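Notes from the Demo Room

Well, it's November, the heating has finally come on, and I have spent most of the past two weeks moving small things from one place to another and back again. If you stopped by the second floor and wondered why a grown adult was doing that with such concentration, this item is for you!

For anyone who joined Waltover recently: my corner of the company teaches robots by showing. We do the job ourselves, with a gripper in each hand, and the recordings go over to Kadri Pärn's group, who turn them into something an arm can learn from. The project is called Travonon (I didn't pick the name, and I've stopped trying to explain it to my mother). Up to last spring we did nearly all our showing by remote control, sitting at the big leader arms and steering the real ones across the room. We still do that for heavy or awkward jobs, but for small tabletop work the hand-held grippers are so much quicker that I'd be sad to go back.

The count as of Monday is 2427 usable demonstrations, and 366 of those are from the new container set. We threw out 177, mostly mine, mostly from the first three days. I'm told this is normal and I have chosen to believe it. 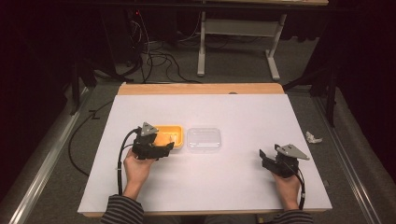
My big lesson this month has been about slowing down. When you've handled boxes your whole life you do it without thinking, and your hands cheat constantly. You nudge a thing with a knuckle, or steady it with your pinky, or catch it when it slides, and a robot with two jaws can't do any of that. So I've had to learn to do everything with the jaws and nothing else, which feels a bit like eating soup with tweezers. The orange tray and the clear box sitting side by side on the white board look like the easiest pair in the world, and I thought so too. But the tray has raised rims, so there's something to pinch, while the box has rounded corners and a see-through lid, and if I come at a corner even slightly crooked it scoots away from me. The first time it happened I said a word that is now preserved on the audio track. Sorry, Kadri.

The other thing I've been working on is the hand that isn't busy. Raimonds Kazlauskienė watched a batch of my recordings and pointed out that my right gripper wanders all over the place while the left one works. It drifts, it bobs, it conducts a little orchestra. A model trained on that will happily learn the orchestra as well! His advice was to pick a parking spot, jaws open, and keep going back to it between moves. I grumbled and then tried it for a whole afternoon, and the playback looked so much calmer that I've been nagging everyone else about it ever since.

Some people have asked if your arms get tired. Yes. We swap after each hour now, and I stretch my wrists in the kitchen where you can all see me. Please also mind the cables if you come in to visit, and give us a second to finish the take before you say hello.

Next up is lids. Fikavon is sending a crate of jars and tubs in odd sizes, and we'd like to reach 1000 demonstrations on lids alone before we show anything to the folks at Rimkutė. Lids really do need both hands, one to hold and one to lift, so my parked gripper is about to lose its parking spot.

If you'd like a turn, come and find me after lunch. No experience needed, and the first ten minutes are very funny to watch. Bring something with a lid on it if you have one at home that always sticks, I'm collecting difficult ones.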